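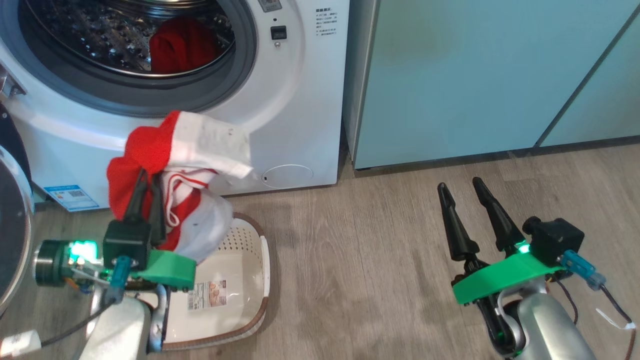 A washing machine with a red garment in the drum.

Who Pays for Your School?

Your school needs many things every day. It needs teachers, lights, books, toilet paper and a warm classroom in winter. All of this costs money. But you do not buy a ticket at the door in the morning. So where does the money come from?

In most towns, it comes from taxes. A tax is money that people and shops pay to the town or the state. Your neighbors pay it too, also when they have no children.

Let us look at a small town called Sekow. The school there has 92 pupils and 4 teachers. Every year the principal, Mirjam Imhof, makes a list of what the school will need. This list is called a budget. You can make one too, with your pocket money: on one side you write what you get, on the other side what you want to spend.

The biggest part of a school budget is pay. Teachers get pay, and so do the cook, the bus driver and the people who clean. After that come heating, repairs and food. Things like paints and balls are only a small part - but children notice very fast when they are missing!

Who decides? In many places there is a school board. This is a group of grown-ups, and often the people of the town vote for them. The board meets in the evening and everybody may come and listen. In Sekow, the board talks about the budget in October. Last time, a girl from the fourth grade asked for new library books. The board said yes to 59 books. She had asked for more.

Sometimes there is not enough money for everything. Then the board must choose. Should the roof be repaired, or should the music lessons stay? People can have different opinions about this, and they may say them in the meeting or write a letter.

Words to remember
Tax: money that people pay for things everybody uses.
Budget: a plan for getting and spending money.
School board: the group that makes big decisions for schools.

Try it: ask a grown-up at your school what costs the most to repair.

Text: Seraina Lüthi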